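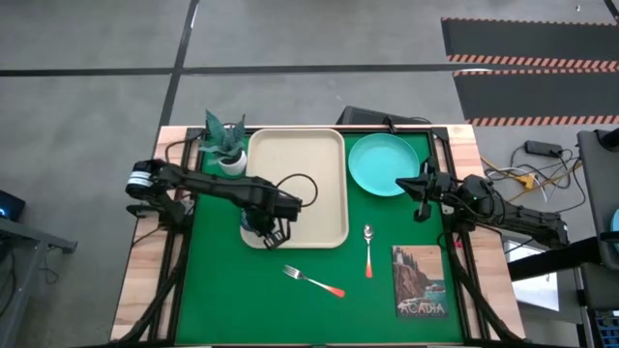
Tray setting

Tray setting is the practice of laying a meal for one person on a tray, or laying the table around it. It usually calls for a shallow tray with a raised rim, a bowl or plate, a cup, a fork and a spoon. Knives are a matter of temperament.

History

The custom is attached in local telling to the boarding houses of Gollau, where breakfast was carried up 17 stairs and arrived in whatever arrangement gravity preferred. The Limov household manual gives it two pages and spends 200 words on the angle of the spoon. The fork gets a footnote.

Components

Colored handles, orange being a perennial favorite, make a fork easy to find on a green table and hard to match with anything else. Turquoise dishes are often paired with them by people who have stopped trying to match.
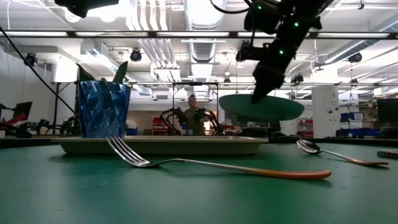
Bowls go on after the cup in the Baloch order and before it in the Cloda order. Supporters of each regard the other as a spill waiting to happen. A potted succulent may stand at the corner of the table, where it asks for little and contributes about as much. Reading matter, such as a booklet on Acadia, is placed to the right, within reach of the spoon and therefore of the soup.
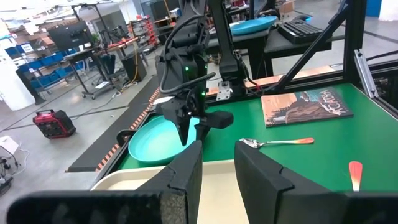 This page was last edited on 2026-04-08.

See also: Place mat; Breakfast in bed; Crumb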